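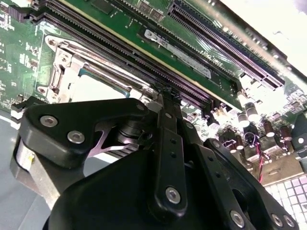 Workshop notebook, Brusero Equipment Recovery
Bench record: desktop tower, asset 843
29 Aug 2018
Entered by: Shamim Butt

Purpose of session

To record the internal condition of tower 843 before a decision is made on reuse or parts recovery. The unit was received in July with the Lashari office lot. It was logged at intake as "no display" with no further detail, and the intake sheet does not state whether the memory or the graphics card had been tried in another machine.

Arrangement of work

The tower is laid on its side on the slatted aluminum table with the side panel off. The power lead was removed before the case was opened and is in the tray marked 843. Colleagues are reminded that the lead stays in the tray until the entry for the unit is closed.

Observations, board and cards

The CPU socket has its silver retention bracket and hinged lever. No cooler is installed. The intake sheet lists a cooler, so either the sheet is wrong or the part was separated from the unit in storage. I have asked for shelf 70 to be checked, as loose parts from the same lot were put there.

The memory slots are the long black type with latch clips. Slot contacts are to be inspected under the bench lens before any module is tested. The label on the green card in the slot area is to be copied in full onto the parts sheet, including the small characters, which I could not read with confidence.

The capacitors near the socket stand close together in staggered rows. They are to be checked one at a time for swelling at the top. Please do not write "caps OK" for the whole group, as was done for unit 608.
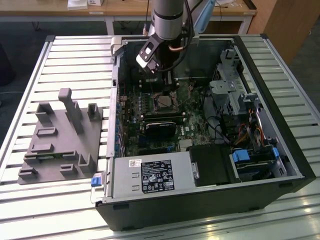 The graphics card will be tested separately in the Skasteo reference machine. Until that has been done it keeps the asset number of the tower and is not to be entered as stock.

Observations, case and power

The drive carriers have blue plastic clips. Drives leave the case only after the data form has been signed, and the form for this lot has not come back from Lashari. They remain where they are for now.

The power supply specification label is to be transcribed in full. The supply is to be load tested on the Jaseck tester outside the case. If it fails, the remaining steps can still go ahead using the bench supply.

Orange, yellow and red cables run toward the drives. Note the routing on the sheet before anything is unplugged.

Open points

Cooler: search of shelf 70 requested, no answer yet.
Data form: outstanding.
Ridged metal panel: the brown pad has a stained, mottled surface. Cause not established. Do not scrape or clean it until it has been entered on the condition sheet. 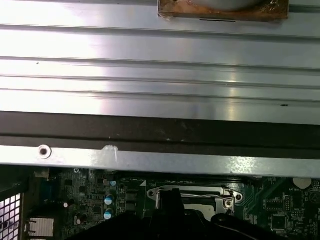 Next steps

1. Complete the condition sheet, including the pad and the whitish spot on the rail near the screw hole.
2. Inspect the capacitors and slot contacts.
3. Test the power supply and enter the result on page 182.
4. Return the case screws to the tray when the unit is closed up.

S. Butt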